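Gravness Open Day, or: How Long Does It Take to Fold a Shirt

5 November 2023

I said in July that I was done with robot open days. Then Sizwe Naidoo forwarded me the invitation from Gravness with the subject line "you'll hate this," so of course I went.

The pitch, for anyone who hasn't had the flyer: Gravness wants to sell a household tidying system called Darner. It will pick up clothes and put them where they belong, and it will learn this from people doing the same job with gripper tools in their hands. The flyer has a couple on a sofa looking at a clean floor. The flyer doesn't have a price.

The unit is out at Wemley, behind the tile warehouse, and parking is terrible. There was coffee. There was a slide with the number 3000 on it, the recorded sessions they want before they train the next version. They have 174. I wrote both numbers down and underlined the second one.

Precious Mokgethi ran the demonstration, and I'll give her credit, she didn't oversell it. She told us right away that we'd be watching people work and that Darner itself wouldn't be running. A man near me had brought his kids to see a robot. You could feel the mood drop.

So we watched people work. A jersey, a baseball cap, grippers in both hands, very slow. I had expected to be bored and I was, for stretches, but cloth is a mean thing to handle with two stiff fingers and I came away with more respect for the operators than for the business plan.
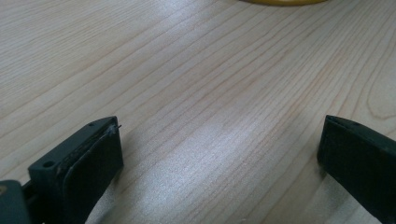
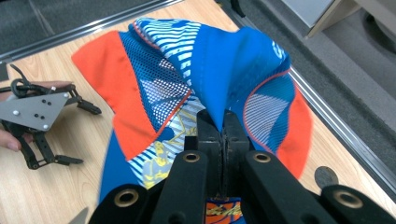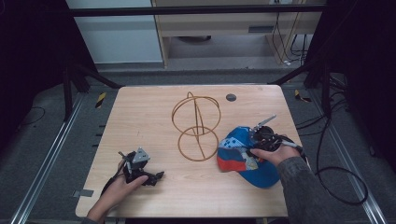 What I asked, and what I got

I asked how the system copes with a shirt it hasn't met before. Precious said that was the reason for wanting so many sessions. Fine, but that's a hope with a number attached. My laundry has fitted sheets in it. It has tights. I'd like to see one of those 174 sessions with tights.

I asked who does the recording. Staff, mostly, plus people sent over by an agency called Ndlovu, in shifts of five hours. I asked if their hands get tired and one of the operators laughed before Precious could answer — I took that as a yes.

I asked when Darner would fold something in front of the public. Next year, maybe. I have been hearing "next year, maybe" from one company or another for seven years now, and I still fold my own shirts.

Sizwe thinks I'm being unfair. His argument is that showing the dull part is better than showing a slick video with the bad takes removed, and I half agree. I'd much sooner stand in a cold unit watching somebody wrestle with a jersey than sit through another animation. But an open day is still a sales event, and they were taking email addresses at the door for a product that didn't do anything while I was there.

I gave them my old address, the one I never check. If they do get to 3000, somebody please tell me. And if you go to the next one, use the street behind the bakery — the lot fills up early.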